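Grivum puts small-gear practice kit on sale, and leaves the big promises out

STEINBACH, April. Grivum, the Steinbach maker of bench training parts, has begun selling the Wekosel, a gear-fitting kit meant for workshop courses and apprentice benches. The company makes no claim that the kit will turn a beginner into a fitter. It doubts that any kit will.

The Wekosel has been on trial at the Vunder training workshop, where tutors were asked to be hard on it. Several said at the outset that they had seen too many teaching aids bought, praised and left in a cupboard. Grivum says it shares that view of most of the market, and of a few products it used to sell itself.

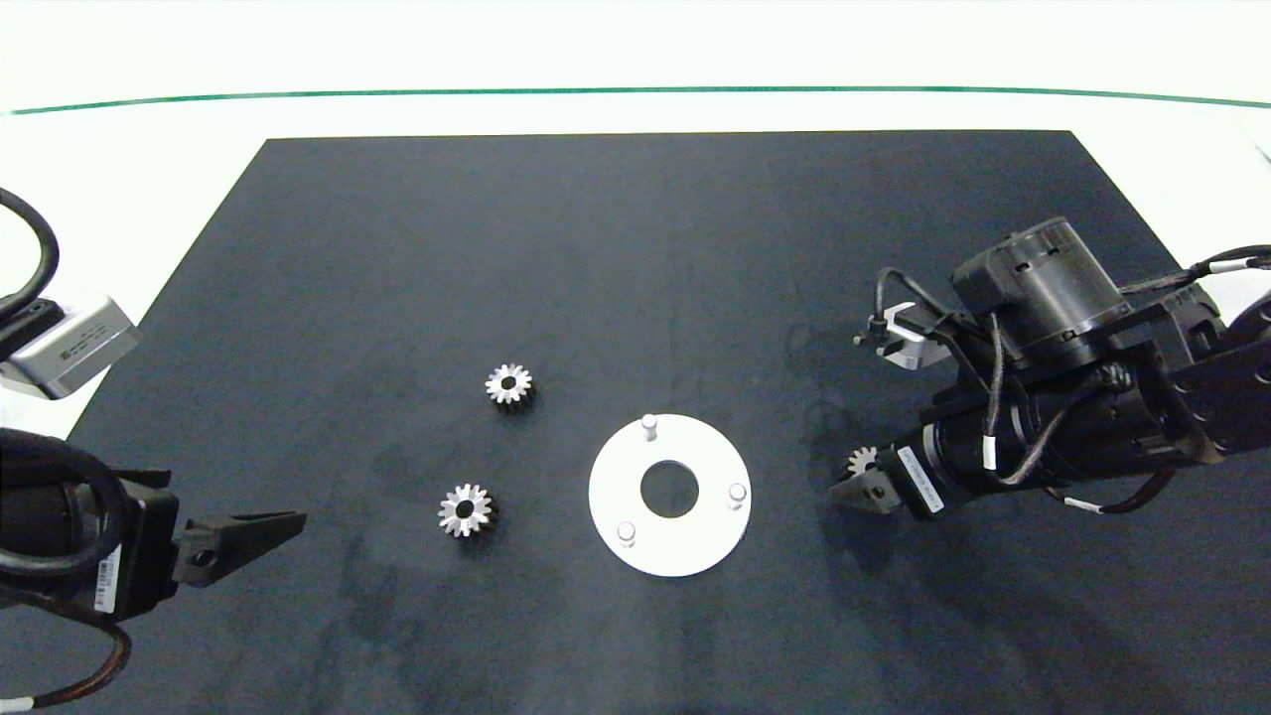 Price was the first thing the tutors argued over. A full set costs 747 euros, and a college fitting out a whole room will rightly ask what it gets for the money. Grivum's answer is a short one: metal spur gears, and a white ring-shaped plate with three pegs standing up from it. There is no screen and no app, and no certificate at the end. Learners work on a plain dark mat of the sort most workshops already own, and Grivum does not sell one.

The task sounds too easy to be worth teaching. A gear goes over a peg, the next goes beside it, and the teeth have to mesh. Tutors at Vunder report that learners tend to rush the second gear and push down when they should turn it slightly and let it drop. Whether practice at this carries over to real gearboxes is a fair question. Grivum has no figures to show that it does and will not print any until it has.
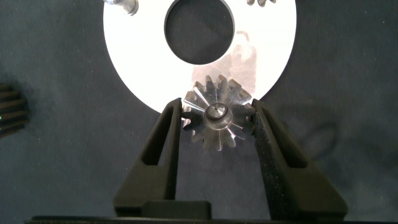 A spur gear from the Wekosel kit, with its raised hub and centre bore, held by the teeth in front of the white plate.

What the company will say is that the parts are made to be handled again and again. Each gear is rated for 4,000 fittings, a number from Grivum's own bench tests, which buyers are welcome to treat with the usual caution. Worn gears can be bought singly. The plate carries a guarantee of 2 years, and the guarantee does not cover plates that have been dropped, drilled or used as a drinks stand.

Orders are open now to colleges and training workshops. Private buyers can order too, though Grivum suggests they borrow a set first and see if they are still using it after a month. Loan sets can be booked through the Steinbach office, and postage is paid by the borrower both ways.

Recent releases
Grivum drops the word "smart" from its catalogue
Vunder workshop adds evening bench sessions
Wekosel spare parts: price list and delivery times
Steinbach office closed for stocktaking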